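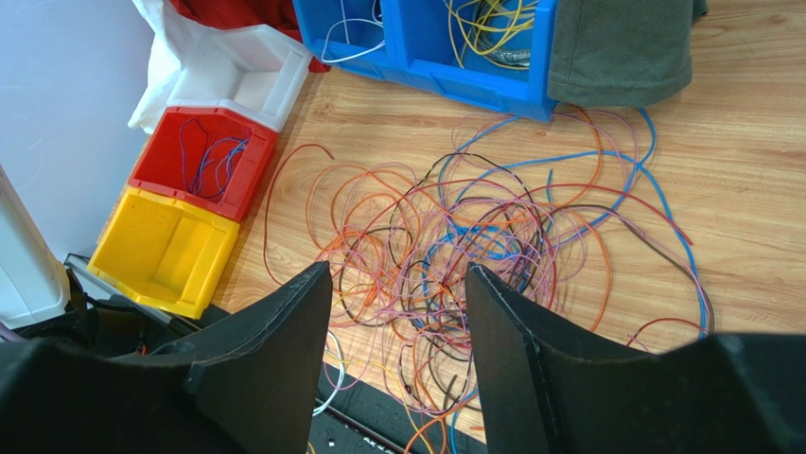

Where Does the Drawer Go? A Study of Household Clutter and the Things People Keep Just in Case

Thilini Patwary
Second-year project report, Material Culture and Everyday Life

1. Background

Every home I have ever lived in has had one drawer that could not be explained to a visitor. In my parents' house it was beside the cooker and held dead batteries, takeaway menus from restaurants that had since become other restaurants, and a key that fitted no lock we owned. My mother called it the useful drawer. I can't remember anything useful coming out of it.

The project began as an essay on wedding china, which I abandoned after two weeks when I found out how much had already been written about wedding china. My supervisor asked what I would sooner look at. I said drawers, mostly to fill the silence, and she wrote it down.

The question I ended up with was this: when people keep an object they have no present use for, what do they say it is for?

2. Method

I visited 45 households in Nirura and Teshome and asked each to show me one drawer, box or cupboard shelf of their choosing. Nirura is the older side of town, with terraces and cellars. Teshome was built all at once and has very little storage, a fact its residents raised before I had taken my coat off.

Each visit lasted 95 minutes. The length was set by the Stollon bus, and I would like to claim a better reason in this section but I was told to be accurate.

I asked people to take things out one at a time and tell me why they had them. I did not touch anything myself unless invited. I took notes by hand, having learned on the first visit that people talk to a recorder as if it were a magistrate.

Six households withdrew before I arrived. Two of these wrote to say that they had tidied the drawer in preparation and there was now nothing to see. They are not counted in the 45, though I think of them often.

3. What people said

The commonest answer by a long way was "just in case". I had expected this. What I had not expected was how few people could finish the sentence. Asked "in case of what?", most repeated the phrase more slowly.

Cables and leads caused the most trouble. Hardly anyone could say what theirs belonged to, and hardly anyone would part with them. One man in Teshome held up a charger for a telephone he had given away and said that if the telephone ever came back he would look a fool without it. A woman in Nirura told me she kept hers because the day after you throw one out, you need it. I asked if this had ever happened to her. It had happened to her sister.

Keys came next. People were more solemn about keys. Several lowered their voices.

String, rubber bands and bread ties were kept by almost every older participant and defended with real spirit. Younger participants kept carrier bags inside a carrier bag and did not consider this to be keeping anything.

A smaller group of objects had been kept because of a person: a thimble, a bus pass, the little screwdriver out of a cracker from somebody's last Christmas. These were in with the batteries and the menus like everything else. I had assumed that things of that kind would be put somewhere special, and I had a chapter planned on it. The chapter has gone.

4. Discussion

The course reading tends to treat clutter as either a failure of will or a quiet protest against consumption. I found little evidence of protest. As for will, it takes a fair amount of it to move house four times with the same box of curtain hooks.

My own view is that the drawer is a way of putting off a decision at very low cost. Throwing out a key means deciding that the door is gone. Leaving it beside the takeaway menus means deciding nothing, and the drawer still shuts, or shuts if you lean on it.

The difference between the two districts was smaller than I had hoped. Teshome homes had less room and kept the same sorts of thing, only packed harder.

5. Limits of the study

People chose which drawer to show me, and I doubt that anyone chose their worst. The visits were all made in September, when several families had just cleared out for the new school year. A pilot visit in Lirnow, on a Saturday, had to be left out after the participant's brother arrived and claimed most of the contents.

I should also declare an interest. I was given eleven objects by participants over the course of the project, among them a bicycle bell and a bag of picture hooks. They are in my desk, second drawer down, and I have no plans for them at present.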